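# Koltura path-following kit, second build

Sold as a kit by Protholm, put together on the long bench at the Skalham shared workshop. We list it here because people keep asking what it is and whether they should buy one. My answer to the second part is maybe, if you like filing brackets.

**What you get:** chassis plates, drive motors, a forward camera with its mount, a controller board and a bag of fasteners. The battery is extra. So is the charger, and you have to read to the bottom of the order form to find that out. The chassis kit is 1549 with shipping, and at that price I expected the holes to line up.

**Build time:** the leaflet says 12 hours. Justinas Grigaitė and I logged 46, including a rebuild of the front end after the camera mount worked itself loose. Gwenaël Mallet cut us a stiffer one from scrap and it has held so far.

**Software:** the edge follower wants a clear boundary between pavement and grass. The maker calls it "all-path capable". I'd call it capable on paths that look like the maker's path. Long grass spilling over the edge is the case I'd test first, along with dull light and a shiny surface. 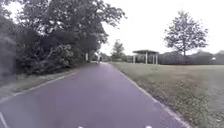
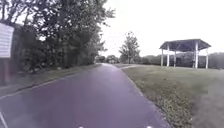

*Forward camera, asphalt path beside the lawn with the open-sided pavilion. Overcast.*

The view is soft toward the corners. You can live with that for steering, but don't expect to read a sign with it. The lens is fixed and Protholm doesn't offer another one. Boonsong Klinhom thinks the softness is a focus problem and wants to shim the sensor. I think it's a cheap lens — we have a small bet on it.

**Known faults**

- Left wheel hub needs thread locker from day one.
- Controller forgets its colour calibration when the battery is swapped. Version 2 of the firmware was meant to cure this and hasn't.
- The tilt setting in the menu does nothing we can detect.

**Spares:** hubs and motor leads are in the drawer marked Moulin, left over from the earlier build. Please write down what you take. Hervé Joly has the only decent hub puller and will lend it if asked.

**Borrowing:** members can book the finished unit once they've done the stop-switch check with one of us. Someone walks beside it whenever it's outdoors, whatever the brochure says about unattended running.

Page last changed 21 May 2020. Corrections to Benoît Perrin, who has the login.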